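Workshop tips: letting a robot arm near a PC

Everyone selling these things says the arm never slips. Ours, run by Riltura software, bent socket contacts on board 18 of a batch of 100. Updated 2025-03-31.
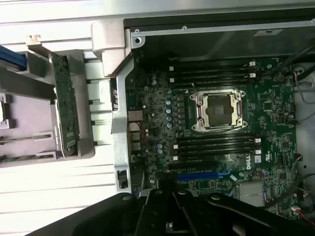
A bent contact is cheap to prevent and miserable to fix. Take the cooler off by hand and keep the cover on the socket until the processor is due to go in. Leave the memory out too. With all eight slots bare, a bad approach has less to ruin.

Treat the parts holder as suspect. If it shifts, the arm still goes where it was told.

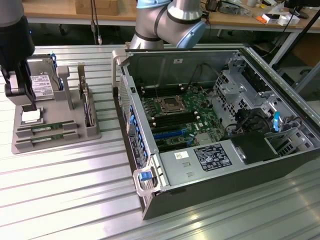
Before you press start

Unplug the tower. Tie back loose wires near the drive cage. Run the whole job once at the slowest speed, hand on the stop button.

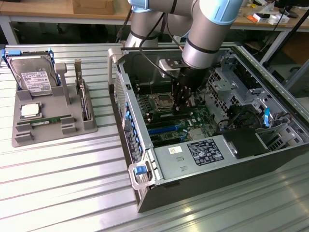 Gripper down beside the socket, processor still in its pocket.

After a fault

Fault 503 on ours meant "grip lost." Don't clear it and carry on, whatever the manual says. Cut power to the arm, find the part, then check the socket with a magnifier.
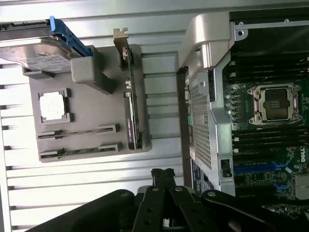 Perrine Aubert: We got the same fault with a Lukby controller and blamed the fingers for weeks. The tray had crept. Bolt it down.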